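3.2 Storage conditions and surface wear of short bar stock
Charalambos Psarras and Ximeng Yuan

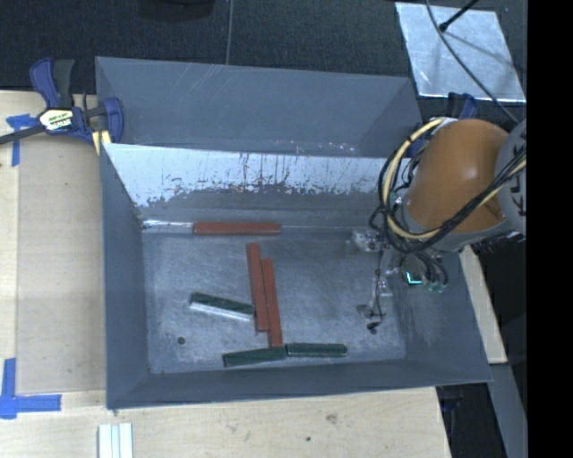
Figure 2. Painted and bare metal bars in a gray metal bin.

Does the coating on short bar stock wear faster in shared storage than on racks? In our records it did, and most of the difference appeared in the first 30 days.

We followed 675 bars at the Stanum and Clarance shops from October onward. Both shops buy cut lengths from the same supplier, Edis, and both reuse offcuts for small brackets. Stanum keeps its offcuts on racks with felt strips between the rows. Clarance keeps them together in open containers and sorts them by length only when a job calls for it.

Coating loss was scored by hand on the five-step scale of Qian, with two readers per bar. Where the readers differed by more than one step, the bar was scored again the next morning and the later score was kept. This happened for around 50 bars, nearly all of them with light-colored paint. Bars used up before the last reading (01/05/2025) were left out of the totals in Table 2.

Rust was scored separately. We found no clear link between rust and storage method, but the Clarance building is heated and the Stanum building is not, so the two effects can't be pulled apart with these data. Handling is treated in Section 3.3.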